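Workshop notebook, Zellcombe building, second floor
October, started 8:40 am

Coffee first, then the keycards. The new access system went live overnight and I came in early so I could walk the floor before the tenants did. Of the 27 desks in the shared room, all have power and a chair, which sounds like a low bar, but last month it wasn't true! Desk 12 still wobbles. I folded a bit of cardboard under the back left leg and wrote it on the fix list again (third time, same handwriting, slightly crosser).

Door readers: front entrance fine, stairwell fine, meeting room B slow. You hold the card up, count to three, and just when you're about to try again it clicks. Enikő thinks the reader is set to check with the server every single time instead of keeping its own list. She's going to look at the settings after lunch. If that doesn't help I'll swap it with the one from the storage closet, which hardly gets any use.

9:30 – Bianka on the front desk had her first new sign-up under the monthly plan. The form asks for the company address twice, once on page one and once on page three, and the man typed two different ones, so now the system has him down as two tenants. I merged them by hand. Bianka, if you read this, the merge button is under "Contacts" and not under "Tenants", I looked in the wrong place for ages too.

Mail handling. We have 294 for the total of virtual office customers now, people who only use the address and the phone line. The pigeonholes were built for far fewer. Magdolna has been sorting by first letter, and S is completely stuffed while Q sits there with nothing in it. Her idea is to sort by customer number and I like it a lot, but it means relabeling the whole wall, and whoever covers for her has to look every name up. We tried one column that way this morning. She was quicker with it, I was slower. Leaving it up till the end of the month and we'll see.

10:50 – Phones. Mészáros came back with the quote for moving the lines over, 710 per quarter for the lot, and that includes the call forwarding. Good price I think, but I want to know what happens to the old voicemail greetings. Half of the tenants recorded theirs years ago and will be furious if they vanish. Wrote back asking. Also asked whether we can keep the hold music, because Etelka can't stand it and I'm fond of it, and it would be nice to have somebody else decide.

Network test in the shared room, wired first, then wireless. Wired is great everywhere. Wireless drops off near the kitchen and I'm fairly sure it's the big fridge, or the wall behind it, or both. Moved the access point up onto the shelf over the coat hooks and the video call held up while I wandered around with the laptop like a waiter with a tray. Then I went into phone booth 2, shut the door, and lost it right away. So booth 2 needs a cable. Put it on the order along with more of the short patch leads (we always run out of the short ones).

Lunch, late. Soup.
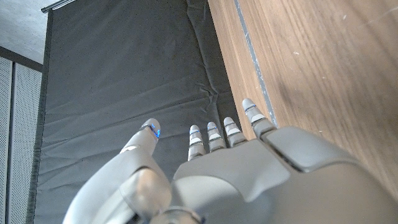
Gray left hand, blue light at the thumb tip.

2:15 – Enikő was right about the reader. It was checking the server each time. She switched on the local list and now room B opens on the first touch. The catch is that a canceled card could go on working until the next update, so we set the update to run every hour. Aslak, please don't change that back without telling one of us.

Booking calendar: Prillus wants room A every morning for two weeks and Sadside already has it for two of those mornings. The calendar took both bookings without a murmur. I've moved Sadside to room B, with their OK, and gave them the bigger screen to make up for it. Need to find out why the clash warning didn't show. My guess is that repeating bookings skip the check, but I only tried it once, with a fake booking called "test test", which I then forgot to delete and Etelka kindly printed a door sign for.

Still open:
Booth 2 cable
Leg on desk 12
Voicemail greetings, waiting on Mészáros
Clash warning, try again with a repeating booking
Ask Magdolna how many blank labels are left before ordering more

4:50 – Cable for the booth won't be in until next week. Stuck a note on the door telling people to use booth 1 for video.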